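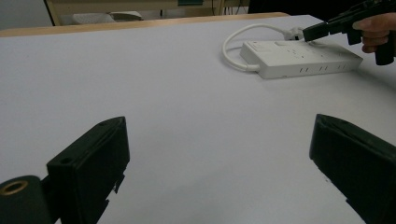 **Figure 2.** Tabletop with the two black gripper fingers in the foreground, open.

## 4. Family visits in the holiday season

Draft text, numbers checked Tuesday, wording not final.

Field site was Prurkov, a small town with one indoor attraction (the Rosteder toy museum) and a winter market. Visitor survey run at both. 2275 usable forms, one per family group. Forms with no age given for the children were dropped before the count.

Main question – what makes parents pick one day out over another when school is closed. Price came up less than we expected. Travel time came up a lot. Families with a child under five mostly stayed within 33 minutes of home, and said so in the free text box without being asked. Older children pulled the choice toward the market, mainly for the skating.

Second question was booking. Rosteder sells timed tickets, the market does not. Groups with timed tickets arrived earlier and stayed longer, but they also complained more, mostly over the line for the workshop room. Luangrath coded the complaints by hand, Suwannarat did a second pass on 80 of them. Disagreements were setled by talking it through. Most were over whether "too busy" means the line or the room itself.

### 4.1 Limits

One town, one season. Grandparents are undercounted, as the form asked for "parent or guardian" and several handed it back blank. Upadhyay ticket records give 3449 entries for the same period but count persons, so no direct match with our family groups. Weather not recorded at all, wich matters for the market. We also have no forms from the last evening, when the survey desk closed at 4 p.m. and the market ran on.

Comparison with the Pulameo site follows in Section 5.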